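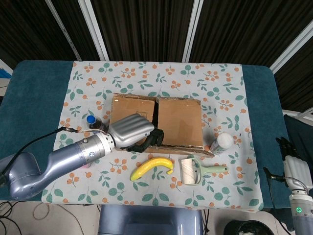
Katurus Box Packing: Teleoperated Demonstrations

Data card and README, release dated 2018-09-08

Summary

Katurus is a set of teleoperated demonstrations on a two-armed robot with multi-fingered hands. The task is tabletop packing: open a cardboard box, place household items in it, close the flaps. An operator drives both arms and both hands by remote control, and the robot's joint positions and camera images are recorded together. The set is meant for imitation learning and for testing grasp segmentation.

Contents

Episodes: 100
Training split: 77
Held-out split: 23
Image rate: 30 frames per second
Episode limit: 40 seconds
Operator sites: Zalerow (training and held-out), Condori (training only)

Episodes that reach the limit are kept and marked "timeout" in the index. They are not failures by definition; some end with the last flap half down.

Setup

The table has a teal surface, covered by a white cloth printed with green leaves and orange berries. The cloth is part of the recorded condition. Segmentation models trained on plain tabletops tend to label the berries as small objects, and we did not mask them.

Items include a yellow toy banana, a lint roller with a pale green handle, a small cola bottle with a blue cap, a pink block and a cylindrical container with a white lid. Start positions vary between episodes. Item poses are not annotated.
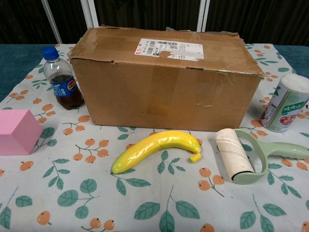
Marleny Cusi
Dataset maintainer, Dranutano

Box condition

The cardboard box is used and was chosen that way. Its top rim has torn flaps and frayed edges, and the faces are creased. A shipping label with a barcode and a QR code is stuck to one face, with translucent tape over part of it. Do not use the label as a fiducial marker. The box turns during handling and the label is often hidden by a hand.

Recording procedure

1. Home both arms and check that the joint readings match the stored home pose.
2. Place the box and the items on the cloth.
3. Start the recorder, then hand control to the operator.
4. The operator completes the task or stops at the limit.
5. Stop the recorder before anyone reaches over the table.
6. Enter the outcome: complete, partial, timeout or aborted.

Aborted episodes are not in this release. Operators were told to regrasp after a slip and continue, so corrections appear in the data as normal motion. There is no separate flag for them.

File layout

Each episode folder holds four files:

head.mp4: head camera video
chest.mp4: chest camera video
joints.csv: arm and finger positions with timestamps
meta.json: site, operator code, outcome, split

Timestamps are in seconds from the start of the episode. Finger positions are measured values; operator commands are stored in the columns ending in _cmd. Left and right always refer to the robot's own left and right.

Known issues

Hands frequently block the head view of the flaps. Use the chest view for flap state where possible, and expect gaps in both.

Finger contact is not sensed. Contact times have to be inferred from the difference between commanded and measured positions.

Command columns in the January pilot episodes lag the measured columns. The pilot is excluded from the splits and is available on request.

The lint roller handle is close in color to the printed leaves. Color thresholding alone will not separate it.

Intended use

Research on manipulation policies and perception. The set is too small to support claims about packing in general, and it covers one table, one cloth and one robot model. Please report results on the held-out split without retuning on it.

Changes

1.1: corrected outcome labels in the Condori episodes; added operator codes to meta.json.
1.0: first internal release.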